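Left arm drops out mid-move, cable or controller?

Calar forum > Dual arm builds > Faults

gukex_home
Posted 9:14 pm

Two arms on a shared base, white grippers, stock Calar controller on both. Since May the left one loses torque in the middle of a reach and sags until I hit the stop. The right one keeps going as if nothing happened, so I end up with one arm limp and one still moving. It has done this 29 times in 136 runs. The log says "joint bus timeout" on the left and nothing else.

I've swapped the power supply and reflashed both controllers. No change. I'm using it for bedding and clothes, so the loads are small.

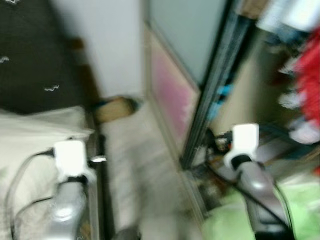 My first thought was the firmware, but the same version is on both sides and only one side fails. What I'm looking at now is the cable. On the left it loops off the top of the grey segment and swings out around the side, while the black one on the right arm stays along the segment. When the left arm folds in, that loop has to go somewhere. Has anyone had a timeout from cable strain alone?

tallpine
Posted 9:40 pm

Yes. Same error, same joint bus. The conductor was broken inside the jacket and looked fine from outside. Unplug it, put a meter on it and bend it slowly by hand near both ends.

Kemppainen_fan
Posted 10:02 pm

I don't buy the cable. A broken conductor gets worse fast, and you're at the same rate since May. Check the termination setting on the left controller. Reflashing puts it back to default on some units.

tallpine
Posted 10:11 pm

Mine stayed the same for almost two months, then quit. They don't all go fast.

Ragnvald Hovland
Posted 10:35 pm

Whichever it is, the bigger problem is that the right arm keeps moving. A timeout on either side should stop both. On the Fustach boards you tie the fault outputs together — two wires and a setting. I'd stop running it until that's done. A sagging arm can land on somebody's hand.

gukex_home
Posted 10:58 pm

Fair point on the stop. I'll do that first. Termination was on for both, I just checked.

gukex_home
Posted 7:20 am

Metered the left cable. It opens up when I bend it close to the top connector, every time. New one is ordered, and I'll clip it down along the arm. Fault outputs are tied together now, and pulling the plug on the left stops both.

Kemppainen_fan
Posted 7:46 am

OK, cable then. I'd still do 28 or more runs on the new one before you call it fixed.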